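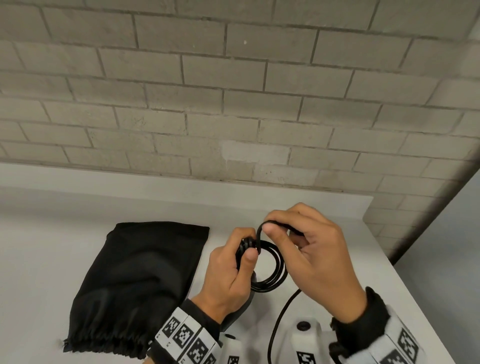 February, Skirkwood bench, a bit after 2 pm

OK, cord wrapping. I went into today thinking this would be the easy half of the hair dryer task (bag it, done, go home!) and it ate the whole afternoon. We're at 162 demos in the Fellville set now, 17 of them from today, and I'm throwing out 10 because I kept switching between wrapping over my thumb and wrapping around my fingers without noticing. The policy will just average that into mush, so please, everybody: left hand holds the coil, thumb on top, right hand does the traveling. Every time.

Other thing I keep catching myself doing is looking off at the bag before the coil is finished. Eyes on the hands, because the head view is all Gustow gets. And slow down near the plug end! I tend to whip the last stretch around, and the wrist tracking gets jumpy when I do (saw it in the Sepúlveda replay viewer too, so I don't think it's our calibration).

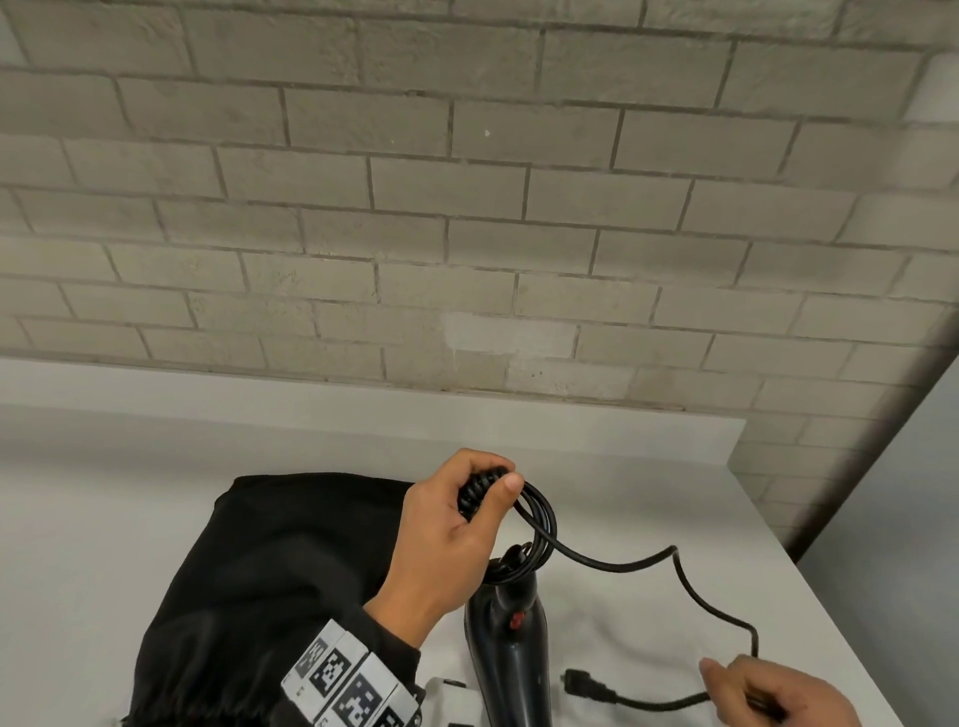
*Dryer handle up, coil in the left hand, plug end still on the table.*

I like starting from the dryer end. Tried it from the plug end twice and the loops came out all different sizes.

Still to do: re-record the 10, pick one bag position and tape it, ask whether we want the wrap and the bagging as separate episodes. I'd vote separate. My thumb is sore.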